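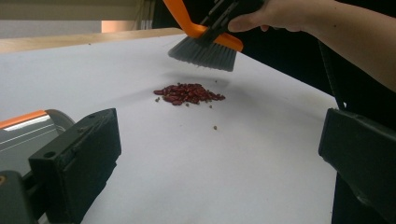

Brush and beans on the sweep table, Jandstead workshop.

About Suvel

Suvel sets up, services and repairs hand-held grippers and the tables they are used on. We work out of one workshop in Jandstead and a smaller parts store in Bumthorpe. The company was started by Benedek Nyitrai, who still does most of the linkage work himself.

Most of our time goes into one cell, the sweep table. It consists of a white board on a wooden table and a pair of black hand-held grippers, used with a hand brush and a dustpan. The standard load is 300 g of dried kidney beans. We keep the cell running for our own tests and use it to check grippers after repair.

How the cell is looked after

The board is wiped before each session. Bean skin and grit collect near the middle and are brushed off first, then the board is checked for level in both directions. A board that is out of level is shimmed at the table legs, never under the board.

Each gripper is opened and closed by hand before it is powered. The linkage should move freely over its full travel with no side play at the bushings. If there is play, the bushing is replaced and the pin is measured at the same time. Our oldest pair has logged 2,790 hours and is on its third set of bushings. 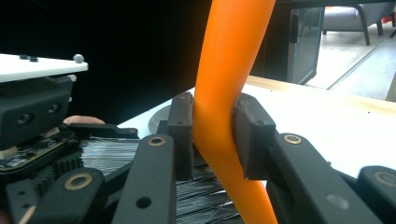
Pads are the part that wears fastest. We replace them as a pair, even when only one is scuffed, and tighten the pad screws in two passes. After new pads go on, the closed position is set again and stored with the serial number of the gripper. Gear teeth are cleaned with a dry brush - no grease, as it picks up dust from the beans.

Cables are inspected last. We look at the first few inches out of the housing, where the bending is worst, and leave a loose loop so that the wrist can turn without pulling on the connector. The service log for the cell now holds 1,188 entries, and almost 709 of them concern cables or connectors. 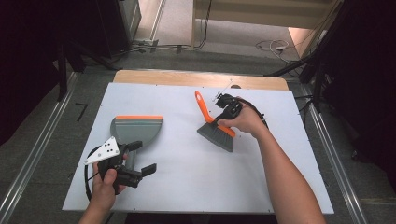
Do you repair grippers that were built by someone else?

We take them if the maker's drawings are available or if the linkage can be measured on our bench. Grippers from the Mbeki series are accepted without drawings. Send the gripper with its cable attached and a short note on the fault.

Visits to the workshop are by appointment. The Bumthorpe store ships parts only and has no repair bench. Both sites close for stock count in the first week of September.

Page last changed 3 August 2025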